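Chapter 6
Teaching by Showing

Shares 2 Comments 0

Suppose you want a robot to pick up a cup and put it in a tray. You could write out every joint angle along the way. For one cup in one spot, that works well enough. Move the cup a hand's width to the side and the program reaches for nothing.

This chapter covers a different method, called learning from demonstration. A person performs the task through the robot, the computer records what happened, and a model is fitted to the recordings. The person doing this is called the demonstrator or, when working by remote control, the operator.

There are two common ways to give a demonstration. In kinesthetic teaching, the demonstrator takes hold of the arm and moves it through the motion by hand. The motors are set so that they hold up the weight of the arm and offer little resistance. In teleoperation, the operator stays away from the robot and moves a control device, and the arm follows. The device may be a joystick, a pair of handheld controllers, or a smaller copy of the arm.

Kinesthetic teaching is easy to learn, but it is awkward with two arms. A demonstrator who needs both hands to guide one arm has none left for the other. The demonstrator's body may also block the cameras. Teleoperation avoids both problems, though the operator can no longer feel the object directly and must judge contact mostly by eye.

Teleoperation can also be done in simulation. At the Mavemville training lab, Sayaka Murakami has new operators record 100 simulated demonstrations before they touch a real arm. She asks them to work slowly at first and to pause before each grasp. Long pauses in the middle of a motion are a different matter, and we return to them in Section 6.4.

Figure 6.1 comes from a simulated two-arm task. Look at the space between the hands. When two arms work this close together, the operator has to plan where each one will wait while the other moves.

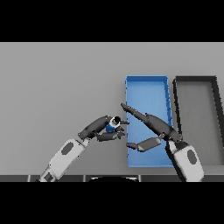 Figure 6.1. Two simulated arms over a table. The left hand holds a small blue object beside the blue tray; the right hand is open.

Each demonstration is stored as a series of time steps. A step holds the camera images, the joint positions, and the command the operator sent. A short task may produce some 2,000 steps. Section 6.1 explains how these records are laid out and how to check one for missing steps before using it.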